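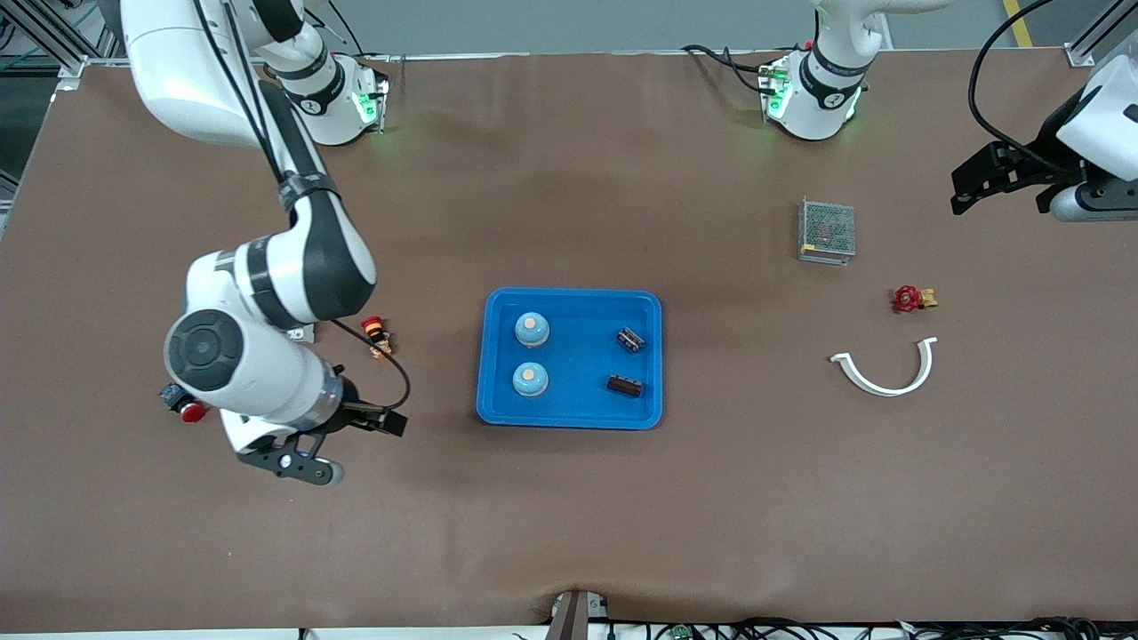
Two arms over the brown table.

How to buy meat from a village butcher when you don't speak the language

2 Aug 2018

Quick one, bus leaves soon. People keep asking how we manage at the shop in Kutus, so here are the steps.

1. Go early. Before 9 if you can. The good cuts go first and the meat has been out less time. After lunch its mostly bones and mince.

2. Learn the number words before anything else. One, two, half. "Half" is the one you'll use most.

3. Think in grams. 300 of mince feeds 2 of us with rice. A small chicken for roasting, ask for the whole bird and see what the scale says. Ours last week was 1,540 g, plenty left for soup.

4. Point at your own body. Shoulder, rib, leg. Feels silly, works fine. For pork belly – pat your belly.

5. Show how thick with your fingers. Do this BEFORE the knife comes down. Steaks get cut very thin otherwise, and thin steak on a camp stove is shoe leather.

6. Want the fat left on? Say so early. Hand flat, palm down, shake your head when he starts to trim. Same for skin.

7. Check the scale, then the price. Price on the card is per kilo. My last piece of lamb was 715 g, so a bit under three quarters of the card price. Do the sum while he wraps.

8. Small notes. Big ones mean a trip next door for change and a queue behind you glaring.

9. Bring a cool bag. Paper wrap leaks, double it up. Straight to the fridge when you get home, mince eaten same day.

Sausages – ask whats in them. Some are very hot, some have liver. Buy one, fry it, go back for more if you like it.

Holiday weeks: order ahead. Write the cut, the weight and the day on a bit of paper and hand it over. Keep a copy. In October the shop shuts for a week, and then it's the market at Gu or frozen.

Freezing: flat bags, date on teh front, cook within three months. Thaw in the fridge overnight, on a plate.

Next page: what to do with the bones.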